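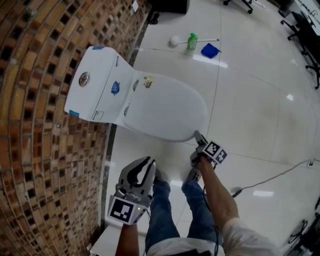

Hand-held grippers at work on a toilet with a closed lid, with a brush, a green bottle and a blue cloth on the tiles behind it.

Ciltholm cleaning crew helps shape washroom automation

CILTHOLM, May – Cleaners at Briem are showing machines how a toilet gets cleaned, and they're being paid their full hourly rate to do it!

The project, called Veltano, is a joint effort between Briem and automation firm Prerkelov. Cleaners take a gripper in each hand and work through the everyday jobs: lifting a lid, picking up a brush, wiping down a tank. Their movements are recorded and used to train a cleaning robot for office washrooms.

So far the crew has recorded 1,181 tasks over six months, and their know-how is all through them. Which way to come at a hinge, how hard to press on a rim – people who do this work every day have plenty to teach, and we're thrilled to be learning from them.

Washroom rounds mean a lot of bending and kneeling. Once the robot is ready, it will take on the first scrub at two sites, while cleaners check the results and look after the finer work. No positions will be cut during the trial, and rosters stay as they are.

Crew members have also asked for lighter grippers and shorter recording sessions. Both changes are on the way, along with 200 paid training hours for anyone who'd like to learn to run and maintain the new equipment.

Media enquiries: Briem communications office, Ciltholm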